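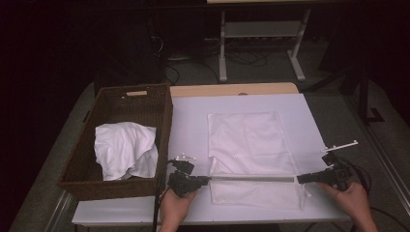
Projects > Robotics Lab > Student Reports > Cloth Handling

This site uses cookies to remember your display settings. Accept / Manage

Loss of Gripper Width Signal During Cloth Flattening Demonstrations

Kipchumba Mushi and Wafula Mushi
Submitted October 21, 2020

1. Background

The Simiyu project collects two-handed demonstrations of simple cloth tasks. An operator holds one gripper in each hand, takes a cloth from the basket, spreads it on the white board, and releases it. Finger opening is logged for both sides and later used as the command signal for the Sostano arm pair. This report covers a fault in the right-hand channel that made part of the data unusable and led to one unsafe arm motion during playback.

2. The fault

During playback of demonstration 39, the right arm closed its fingers to the hard stop while the operator's record called for them to stay open. The finger motor stalled and drew current until Wafula Mushi pressed the emergency stop. The cloth was pulled sideways and one finger pad came off. No person was inside the marked area.

The log showed the right width value dropping to zero for a few samples and then returning. The playback software treated zero as a valid command meaning "fully closed." The left channel had no such drops.

3. Tests

We checked the following, in this order.

Software timing. The logger was run for one hour with both grippers lying still. It recorded no drops, so a fault in the logger itself was considered unlikely.

Sensor. The left and right width sensors were swapped. The drops stayed on the right side.

Cable. The right cable was flexed by hand near the connector while the fingers were held open. Drops appeared when the cable was bent toward the handle and pulled down lightly. With the cable held straight there were none. After the connector shell was opened, we found a cracked solder joint on the signal pin.

The joint had been repaired once before, in February, by a previous group. Their note in the Hunville lab log does not mention strain relief, and none was fitted when we opened the shell.

4. Extent of the damage

A script was written to search all recordings for width changes faster than the fingers can physically move. Out of 2860 recordings, 47 contained at least one drop on the right channel. The first was number 1125. The affected files are not evenly spread – most come from sessions where the operator worked at the far side of the board, which puts more tension on the cable.

All 47 files were removed from the training set. We considered filling the gaps by interpolation but decided against it, as some drops overlap with a real grasp and the true value cannot be recovered.

5. Changes made

The joint was resoldered and the cable clamped to the handle with a short service loop. The Pisard driver now reports a missing signal as an error instead of zero. Playback stops both arms on this error and holds the fingers in place. A current limit was added to the finger motors, set below the stall value.

The flex test was repeated on both sides after the repair, with no drops. It has been added to the checklist at the start of each session.

6. Open items

The left connector is of the same type and has no strain relief yet. Parts are on order. The current limit has only been tested with one thickness of cloth, and heavier fabric may trip it during a normal grasp.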